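Folding Dark Clothing on a Bed: A Guide for Guest Rooms and Home Use

Purpose of this guide

A bed is the largest flat surface in most homes, and it is where most people fold their clean clothes. It is also a surface with its own difficulties. A mattress gives under the hand, a quilted cover has ridges and seams that hold on to cloth, and a dark garment on a light cover collects lint quickly. This guide sets out the method taught to housekeeping staff at the Tallimley guest houses, adjusted for use at home. It applies to shirts, light sweaters, leggings, skirts and other soft items in black, navy or charcoal.

The method takes two minutes for a plain garment once it has been learned. New staff should expect to take longer in their first week and should not be hurried.

What you will need

A made bed with the cover pulled smooth
A lint roller or a clothes brush with a soft pad
A clean, light-colored towel, for checking loose dye
A folding board, if uniform stacks are required
A basket or drawer ready to receive the finished items

Folding boards supplied to our houses are the Etel pattern, 42 centimeters long. Any stiff board of similar length will serve. A large magazine is an acceptable substitute at home.

Before you begin

Make the bed first. A cover that has been pulled tight at the corners will stay in place while you work, and one that has not will travel toward you with every fold. Move the pillows to the head of the bed and leave them there. Decorative cushions may stay on the bed as long as the lower two-thirds of the cover is free.

Check that the garments are completely dry. Feel the seams, the waistband and the underarms, which are the last parts to dry. A shirt that is dry across the back may still be damp at the collar. Dark garments put away damp will develop an odor in the drawer and may mark the items beneath them.

For new dark garments, press one corner of the towel firmly against an inside seam and look at the towel. If color has come off, do not fold the garment on a pale cover. Lay a sheet down first, or fold on a table.

Step 1. Set the garment down and find its top

Clothes come out of the basket in a heap, and the usual mistake is to start pulling at whichever edge is nearest. Set the garment down as it comes, in the open part of the bed, and look for a fixed point: a collar, a waistband, a shoulder seam or a care label. On black cloth these are harder to find than on light cloth, so open the curtains or turn on the lamp before you start.

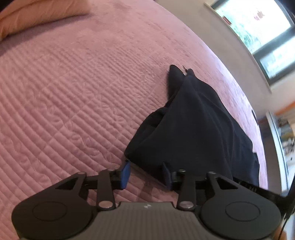 Guide prepared by the Housekeeping Training Office, Tallimley
Last reviewed 2023-09-07

Once the fixed point has been found, lift the garment by it with both hands, one at each end. Hold it clear of the bed and let the rest fall. Most of the creases from the basket will drop out at this stage without any further work. Give the garment one short shake downward. Do not snap it hard, as this stretches knitted shoulders and sends lint across the cover.

Deep creases that remain after the shake should be noted. A garment with a set crease across the front should go to the ironing pile and should not be folded in the hope that the drawer will flatten it.

Step 2. Lay the garment down flat

Lower the garment onto the bed from the far side toward you, with the hem landing last. Shirts and sweaters are laid face down. Pants, leggings and skirts are laid face up with the waistband away from you.

Smooth from the center outward with the flat of the hand. On a quilted cover, smooth along the stitched ridges where possible. Working across them catches soft cloth on each ridge and leaves small ripples that will be folded in. If the cover has raised motifs or heavy stitching, shift the garment to a flatter part or turn the cover back and work on the blanket beneath.

A cover with a soft or brushed surface behaves differently. It grips the garment well, which makes it a good surface for slippery linings and sports fabrics, but it also gives up fibers. Lay the garment down once and avoid dragging it. If it needs to be moved, lift it and set it down again.

Step 3. Remove lint

Lint should be removed while the garment is flat and before the first fold. Use the roller in one direction only, from the top of the garment to the hem. Change the sheet on the roller as soon as it stops picking up. Turn the garment over and repeat on the other side.

For velvet, corduroy and other fabrics with a pile, use the brush and follow the direction of the pile. A sticky roller can leave a line in the pile that is difficult to remove.

Step 4. Fold the sides

For a shirt or sweater, place the folding board on the back with its upper end level with the base of the collar. Bring one side of the garment over the board, then fold the sleeve back down along the edge so that it lies straight. Repeat on the other side. The two sides should meet or nearly meet at the center. Withdraw the board.
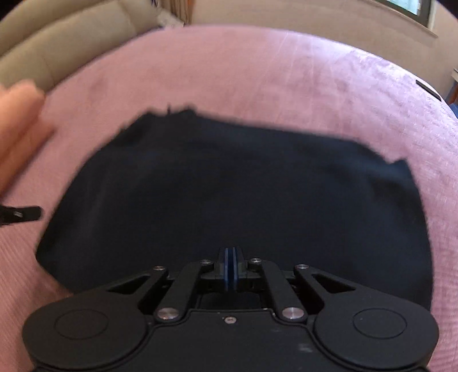
One of our readers wrote that a board was too much trouble for a single load and that folding freehand, with the forearm laid along the center of the shirt as a guide, gave the same result. The forearm method is acceptable at home. In the guest houses the board is still required, so that stacks prepared by different members of staff will match on the shelf.

For pants and leggings, no board is needed. Bring one leg over the other with the inside seams together, and tuck the point at the seat inward so that the long edge is straight. Skirts are folded in thirds along their length. A flared skirt will leave a triangle of cloth at each side of the hem, and each triangle should be turned in before the side is brought over.

Step 5. Fold the length

Working from the hem, fold the garment upward in thirds. Heavy sweaters should be folded in half only, as three layers of thick knit will not lie flat and will leave a hard line across the chest.

Press lightly with both palms after each fold to let the air out. A bed will not resist pressure the way a table does, so pressing harder brings no benefit. If the finished piece has a rounded look, slide a hand beneath it, lift it onto the board and press it there.

A correctly folded adult T-shirt made on the Etel board measures 21 centimeters across. Staff are asked to check the first shirt of each stack against the mark on the board. At home the width of the drawer is the better guide.

Step 6. Stack and put away

Place finished items with the folded edge toward you. Keep navy and black in separate stacks. The two are easily confused under a warm lamp, and a pair of navy pants put away with a black jacket will usually be discovered at an inconvenient time. Sorting is best done near a window in daylight.

Do not build a tall stack on the bed itself. The mattress moves when you lean on it, and the stack will slide. Carry items to the drawer or basket in small groups.

When all garments have been put away, run the lint roller once over the bed cover, replace the pillows and pull the cover smooth again.

Common problems

The garment slides while being folded. The cover is loose or the fabric is slippery. Tighten the cover, or place a cotton towel under the garment.

The sides are uneven. The garment was not straight before the first fold. Unfold it completely and return to Step 2. Correcting a single side will twist the hem.

Pale fibers appear on the finished fold. The cover is shedding. New brushed covers often do so for several washes. Use a smooth sheet as a folding surface until this stops.

The collar is crushed in the stack. Alternate the direction of the shirts - collar left, then collar right - so that the thickness is shared between both ends.

A shiny line shows along the fold. The garment has been pressed with too much heat at some earlier time, and folding has made it visible. Hang it in future.

Ordering and further guidance

Folding boards and replacement roller sheets are held at the Vendside store and may be requested by house managers under item 219. Please state the number of rooms in the house when ordering. The companion guide on bed linen, covering fitted sheets and quilted covers, is revised each March and is kept in the same binder as this one.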